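Design Studio 2 — project report, March
Group: Hilluvlow
Topic: small lidded bins for food scraps on the table top

**1. What we set out to do**

Our brief was food scraps in shared kitchens. Every unit at Brokton has one big bin under the sink, and most scraps sit on the bench or in the sink strainer till somebody gets sick of them. We wanted to see if a small bin up on the table, lid and all, would get used more. Also what size and shape it should be, where it should sit, and if people mind looking at it.

Budget was $77 for everything. Spent most of it on bins.

**2. Choosing the bin**

Looked at square ones, a bucket with a clip lid, and a few of the round flip-lid kind. Square ones hold more but the corners are a pain to wipe out. The clip lid needs two hands — no good if you're holding a knife or a dripping core. Went with the round one in cream. Colour was a group vote, it was that or dark grey.

Things we liked about it:

- lid hinged at the back, doesn't come off and get lost
- inner ring at the top to tuck a bag under
- doesnt look like a bathroom bin (some of us disagree)

It's light though. When it's empty you can knock it with your sleeve. So it goes on a patch of masking tape, which also marks the spot so it goes back in the same place after emptying. Cheap fix, ugly, fine for a prototype.
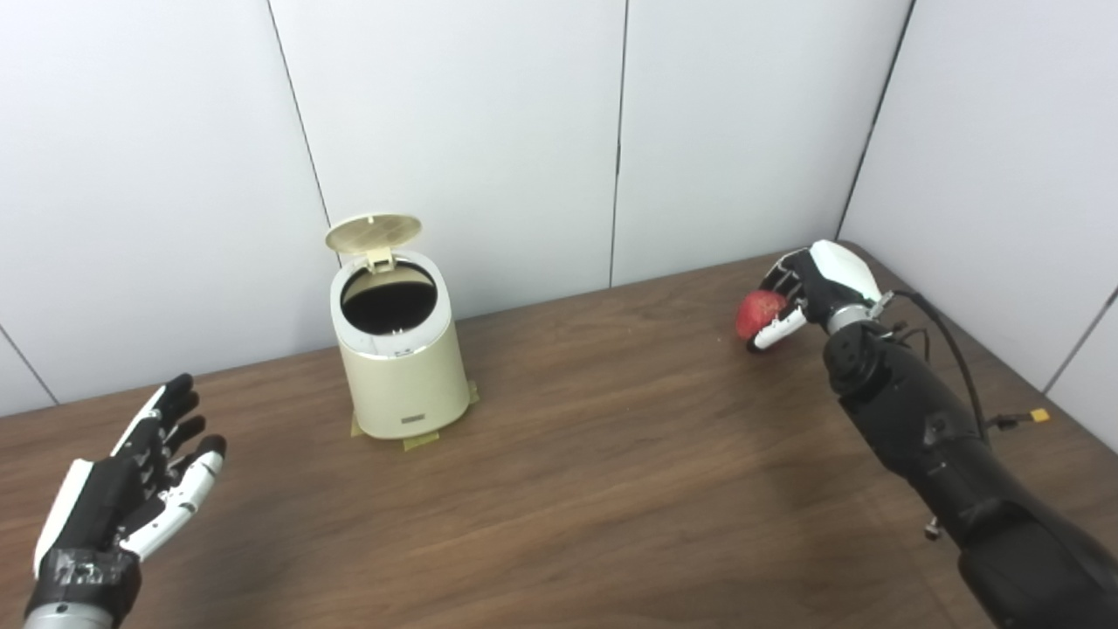
*Fig. 1 — Bin on its tape patch, lid up, with a small red fruit at the table.*

**3. Placement**

The table is in a corner with plain white panels behind it. Tried the bin in the middle, at the back edge and to the left. Left of the middle won. At the back edge the open lid gets too close to the wall and people reach over everything else to get to it. Dead centre it's just in the way of plates.

Tape lines up with nothing, we did it by eye. Should of measured. Next group please use a ruler.

**4. What counts as a scrap**

Kept this simple. Two sizes of fruit for the layout work: small stuff (strawberry size) and a whole apple. Small stuff is easy, drops in anywhere. An apple is the hard one. A core is no trouble but a whole apple gone soft has to be aimed, and if there's already a bag full of peelings it sits on top and the lid won't come down flat.
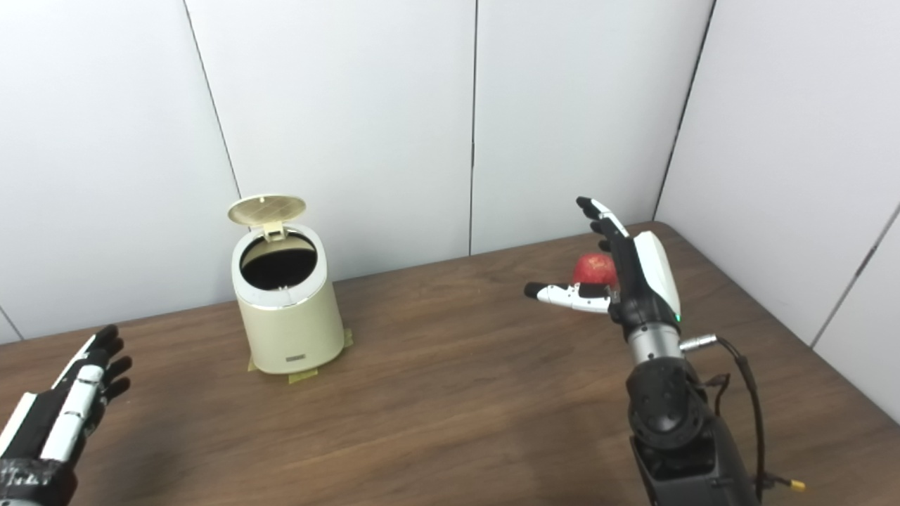

Cimcombe Student Design Reports — Vol. 2, p. 1464

The apple in the second figure is a red one with faint yellow streaks, off to the right of the bin. We used it for judging distance as well as size. If the fruit is within easy reach of the bin you don't carry juice across the table. Further out than that and we got drips, mostly on the wood, which wipes up OK if you get to it the same day.

**5. What people told us**

Handed out a short form in the Kristiansen common room. Mixed answers. The main ones:

- would use it if somebody else emptied it
- leave the lid open while cooking, shut after
- worried about fruit flies (fair)
- one person wanted it bigger, one wanted it gone from the table altogether

The lid-open thing came up more than we expected. We'd pictured people flipping it each time. They don't want to touch it with messy hands, so a lid that stays up by itself matters more than how nicely it closes.

**6. Problems**

Ran out of time for the smell test. The bag liners we bought were too wide and bunched up under the ring, we ended up folding them. Tape is a short-term answer — needs a rubber foot or a weighted base. And we never settled who empties it, which is half the problem with the big bin too.

**7. If we did it again**

Start the placement stuff earlier. Try the bin near the sink as a comparison, we only did the table. Get the right liners. Print the form double sided, we wasted a lot of paper.

Receipts and the blank form are in the appendix. Sketches of the weighted base still to be scanned, will add before the final hand-in.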